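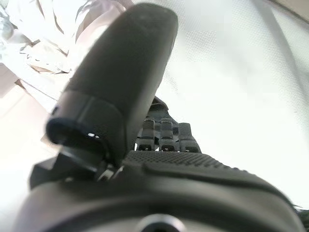

Call for participants: working group on safe operation of multi-fingered robotic hands

Rustgate is seeking participants for a working group that will draft a code of practice for robotic hands used to handle cloth and other soft goods. The group is chaired by Lensa Yilma.

Scope of the draft
Limits on grip force near people. Guarding of pinch points at the thumb base and knuckle joints. Inspection of grip pads and fingertip sections, with intervals stated in operating hours (the current proposal is 700). Recording of faults and stoppages. Arms and mobile bases are outside the scope.

Who should apply
Operators, maintenance staff and safety assessors with direct experience of hands with three or more fingers. Applicants from laundries and garment works are particularly welcome. Membership of a standards body is not required.

Commitment
Participants review one section of the draft per month and return written comments of no more than 2000 words. Meetings are held online. The first full draft is due in October. Travel to the Tarigan test site is optional and is paid for by Rustgate.

How to apply
Send a one-page statement of experience to Aiman Menon, quoting reference 3592, by February 17, 2022. State any commercial interest in hand or gripper manufacture. Applicants will be told the outcome in writing.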